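Notebook, tracking + replay bench
03/08/2025

Picking up from the pose dropout mess. Margit Bozsik left me her notes and a pile of recordings from the window-cleaning set (two handheld grippers, cloth in one of them), and I've been chewing on why the left-hand trajectory jumps every time somebody gets close to the glass. The replays look fine right up to the window and then the pose hops sideways, sometimes by a whole hand's width, and Plultero happily smooths over the hop and calls it motion. Gah.

First suspect was time sync, and I burned most of the morning on that. Fodor (our log aligner, for anyone reading this later) had the two streams within 2 ms of each other on every take I opened. So that's fine, and I'm sorry for everything I said about Fodor in May.

Second suspect, and I like this one a lot better: the feature tracker is grabbing points through the window. Outside there's this big red banner with white characters on it, trees, a hedge, bright paving, all gorgeous high-contrast corners, and all way further off than anything in the room. Inside we've got gray wall. Of course it goes for the banner! Then the sash is tilted in, so part of what it sees comes through the pane and part through the open gap.

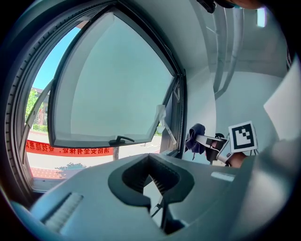 What I changed in the tracker config

Capped the budget at 1,000 features (it was 4,000, which was my doing, from back when I thought more was always better). With the cap on, I split the view into cells so no single patch can hog the whole allowance. The banner still gets its share but it can't outvote the room anymore.

Also put a static mask over our own gripper body. Those little black teeth in the jaw were getting picked up as landmarks, and they move with the camera, so they were voting for "we're standing still" the entire time. I can't believe we've been running without that mask. Gwawr Gough says she asked for it ages ago and she's right, I found the ticket.

The tag on the other gripper

I'd been wanting to use the square marker as a cross-check on relative pose between the two hands. Wrote a quick check in Skosten: whenever the tag is detected for 20 frames in a row, compare the tag-derived offset with what the two trackers claim, and flag the take if they disagree. Haven't picked a sensible threshold yet, the current one is a guess.

Worry: exposure. With all that daylight plus the ceiling light, I want to see whether the white parts of the tag bloom before I trust its corners.

Still open

Rerun the whole window set overnight with the mask and the cap. Push the config to the Bunex branch, don't touch main. Ask Margit if the planner side cares about the flagged takes or would rather have them dropped outright. And turn the smoothing OFF in Plultero while debugging, past me, please.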